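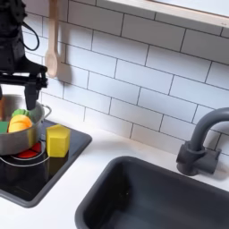

My mother would never let one of these near her soup, one reader wrote to us after the November issue. We understand her, and we collect such questions on this page.

Can a robot cook dinner already?
Not a whole dinner. At Kesham we practice on a toy kitchen, with a small pot and toy food.

Is it faster than a person?
No. In our last test one task took 108 seconds.

How much practice does it need?
For the Eltavine project we recorded 3000 tries of two tasks.

Can I buy one?
Not yet.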